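4.2 What the alert reviewers did with their time

I'll start with the part that surprised me. When we got the review logs from Zultmont, I fully expected the customer complaints to eat up most of the hours. They didn't. Out of the 1000 alerts we pulled, 669 came from one rule, the one that flags a customer who moves money in and out of an account within a few days without buying any securities. I had seen that rule in the manual and figured it was a sleepy little thing. It is not sleepy!

Catríona Ó Dubhghaill went through the first batch with me, and we coded each alert by hand (she did the even pages, I did the odd ones, and then we swapped). We agreed most of the time. Where we didn't, it was nearly always over the word "unusual," which the firm's own guide uses in two different ways — once for the size of a transfer and once for how it fits the customer's history. I went with the second meaning all the way through, and the coding sheet says so.

Trasico, the other firm in our sample, runs a smaller desk and writes longer notes. I liked reading them. One reviewer there would put down what she had checked, what she hadn't gotten to yet, and who she had called, and you could pick up the file cold and know where it stood. At Zultmont the notes were mostly picked from a drop-down menu, so "no further action" could mean a full look at the account or a glance at the screen. We couldn't tell which, and I don't want to pretend we could. That's why Table 3 keeps the two firms apart.

We then took 400 closed alerts and ran them back through Tully, the case tool both firms use, with the rule settings that came in the following April. Only 11 of them changed status. I had a bet on with myself that it would be a lot more than that. Nine moved up to a second review, and two dropped out of the queue because the new settings ignore transfers between accounts held by the same person. One of those two had been open for weeks, with four different people writing notes on it.

So does a tighter rule save work? A little, at the front end. Most of the hours go into the second look, when somebody has to decide if a report should be filed and then write the thing up, and the settings hardly touch that stage. I come back to this in Section 5, with the interviews, where a couple of the reviewers put it more bluntly than I have.

One loose end: the Fuvatetti data arrived too late to be coded, so it's left out of every count in this section.
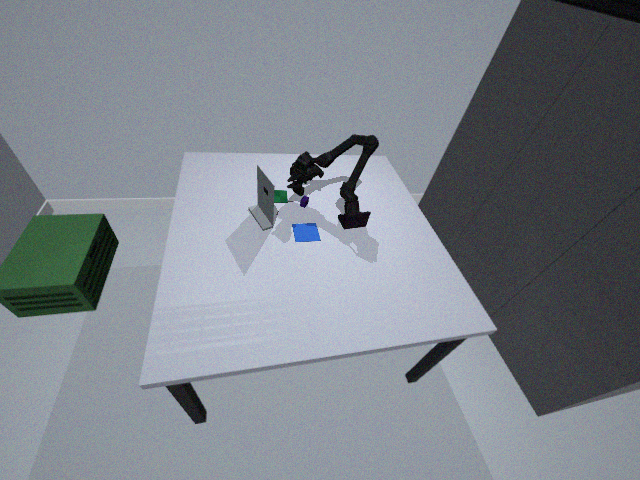

3 min read

Figure 4. Robot arm on a white table, computer rendering.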